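I keep coming back to how people in Putham talk about hand-me-downs. We logged 752 items over the winter, and I'd expected more coats!

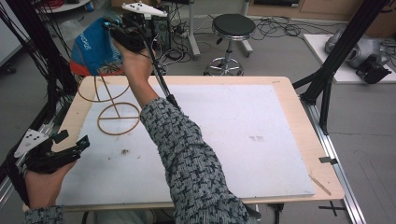
## 4.2 What gets kept

Baby clothes, mostly. Seven households kept things no one could wear anymore.

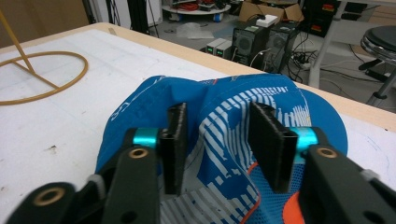

**Figure 3.** Blue fabric item.

Sentiment beat price in every February interview (I did 14 of them). A crumpled soft thing like the blue one in Figure 3 would've gone straight in our "no resale value" pile, and those were the stories that ran longest.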